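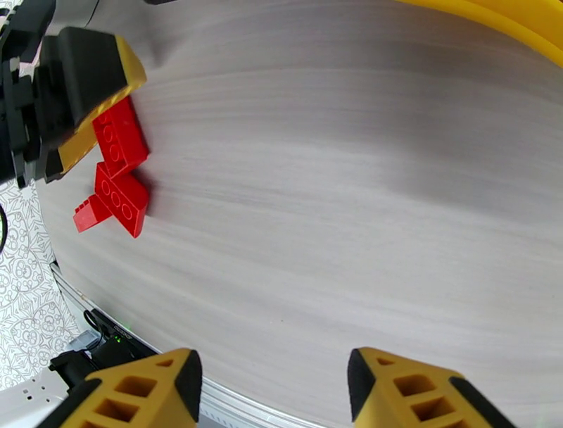
Nightlife / Dance Music / Features

Search stories, venues, DJs... Go

The Long Room at Plurkov

16 June 2023

By midnight the stairs at Plurkov are full in both directions, people heading up for air and people heading down because somebody just told them what's playing. I was going down. Halfway there the bass comes up through the handrail, and I will happily admit I started walking faster.

Plurkov is the basement under the old Forwood dye works, and for two winters now it has been home to Cavano, a party that books one DJ a night and lets them play from open to close. No warm-up, no headliner, no changeover with two people fiddling over the same mixer. You get a single pair of hands from ten in the evening until five in the morning, and what happens in those hours is some of the most exciting dance music I've heard in years.

If you haven't been to an all-nighter like this, the first hour can throw you. It's quiet! People talk. On my first visit, back in December, the opening forty minutes were dub, Brazilian folk records and something that sounded like a harp falling slowly down a well. A few couples danced at the back. Everyone else leaned on the long wall with a drink and caught up. Then a kick drum slid in underneath, so low I took it for the room upstairs, and I looked around and the leaning had stopped.

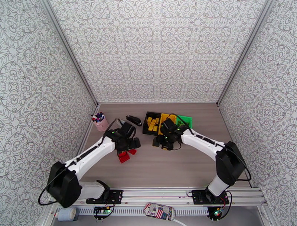
That patience is the whole pleasure of it. A two-hour set has to get somewhere, so most DJs start with the somewhere. Give the same person seven hours and they can spend the first one being strange, the third one being tough, and the last one playing all those gorgeous, slightly corny records they would never risk in a festival slot. At the December party the final stretch was almost all vocal house, and a group of strangers in front of me had worked out harmonies by the second chorus. They weren't bad, either.

The room helps. It's long and low, with the booth set on the floor at the narrow end, so you can stand close enough to read the labels going round (people do, and then spend ages typing them into their phones with one thumb). The sound comes from a Karras system, four stacks facing inward, and it's warm and huge without being punishing. I could talk to my friend in the middle of the floor at three in the morning. My ears felt fine on the ride home, which I can't say for most clubs I love.

Capacity is small, and the door stops letting people in well before the place feels crushed. This does mean a line. I waited 63 minutes in December, in the wrong shoes, behind a birthday party that sang the entire time. The last two visits were quicker, and if you come before eleven you'll usually walk straight in. Please do that anyway! The early records are half the fun and hardly anyone hears them.

There's a second room, sort of. Up a short flight there's a brick landing with benches, a water tap and a tea counter, and the stone over its doorway is carved with the year 1689. The dye works isn't nearly that old, so the stone must have come from some earlier building, and every regular has a different theory about which one. I've heard a chapel, a stable and a jail. Get a ginger tea, sit under it for ten minutes, and you'll be told at least one of them.

Cavano runs monthly through the summer, and the next few bookings lean toward deep, percussive stuff, with one night given over entirely to disco and its weirder cousins. I've already got my ticket for that one. The outdoor yard opens for the warm months too, so the first couple of hours happen under the sky before everybody moves down to the basement.

Bring cash for the coat check, wear something you can sweat in, and leave your phone in your pocket for the last hour. The lights come up very slowly at five, and the last record always gets played to the end, even after the door staff have started stacking the benches.

212 shares
18 comments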